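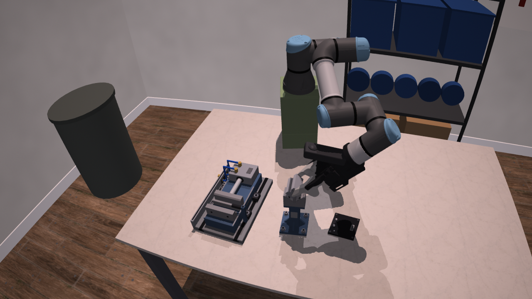 Re: Self-tape fees and the Skirnberg season

From: Tiina Niskanen
Date: 2021-01-21

Chiyo Miyazaki wrote:

> Has anyone else had the email from Skirnberg? They want 13 actors for
> a touring rep season opening in June, starting in Dorkby and then
> going up to Sevau. You send two speeches and a song on tape, and there
> is a £25 "viewing fee" which they say comes off your first week's
> wages if you're cast. The director trained in Nagano and the plays
> look good. I've had no work since last spring and I'm tempted. Am I
> being daft?

Not daft, but I wouldn't pay it.

I had the same email and so did both my flatmates, one of whom is a lighting designer and hasn't acted since school. That doesn't suggest to me that anyone picked us out from our CVs.

Do the sum. They say on their own page that they expect more than 700 tapes. At £25 a go that would pay for a fair bit of a small tour before a single ticket is sold, and the people paying for it would mostly be the ones who aren't in it. I'd like to know who is watching all those tapes, and for how long. A two-minute speech twice over plus a song, times 700, is a lot of evenings.

The bit about it coming off your first week's wages doesn't comfort me either. Comes off how? Do you get the £25 back on top of your pay, or do they take it out again? I read that line four times and it could mean either. There's also no weekly figure anywhere, only "a fair share of the box office", and I have done a box office share before. It came to a train fare and a sandwich.

I wrote and asked them three things: what the weekly pay is, whether the Sevau dates are signed, and which casting director is attached. The reply came quickly, very friendly, and answered none of them. It did tell me places were filling up – before the closing date for tapes, mind you.

Maybe it's a real company being clumsy about money. If so they can put the pay in writing and drop the fee, and I'll happily send them my Viola. If anyone here has worked for Skirnberg and been paid, please say so on the list.

Chiyo, if you've got the speeches ready anyway, I'm free most evenings to read in for you over video.

Tiina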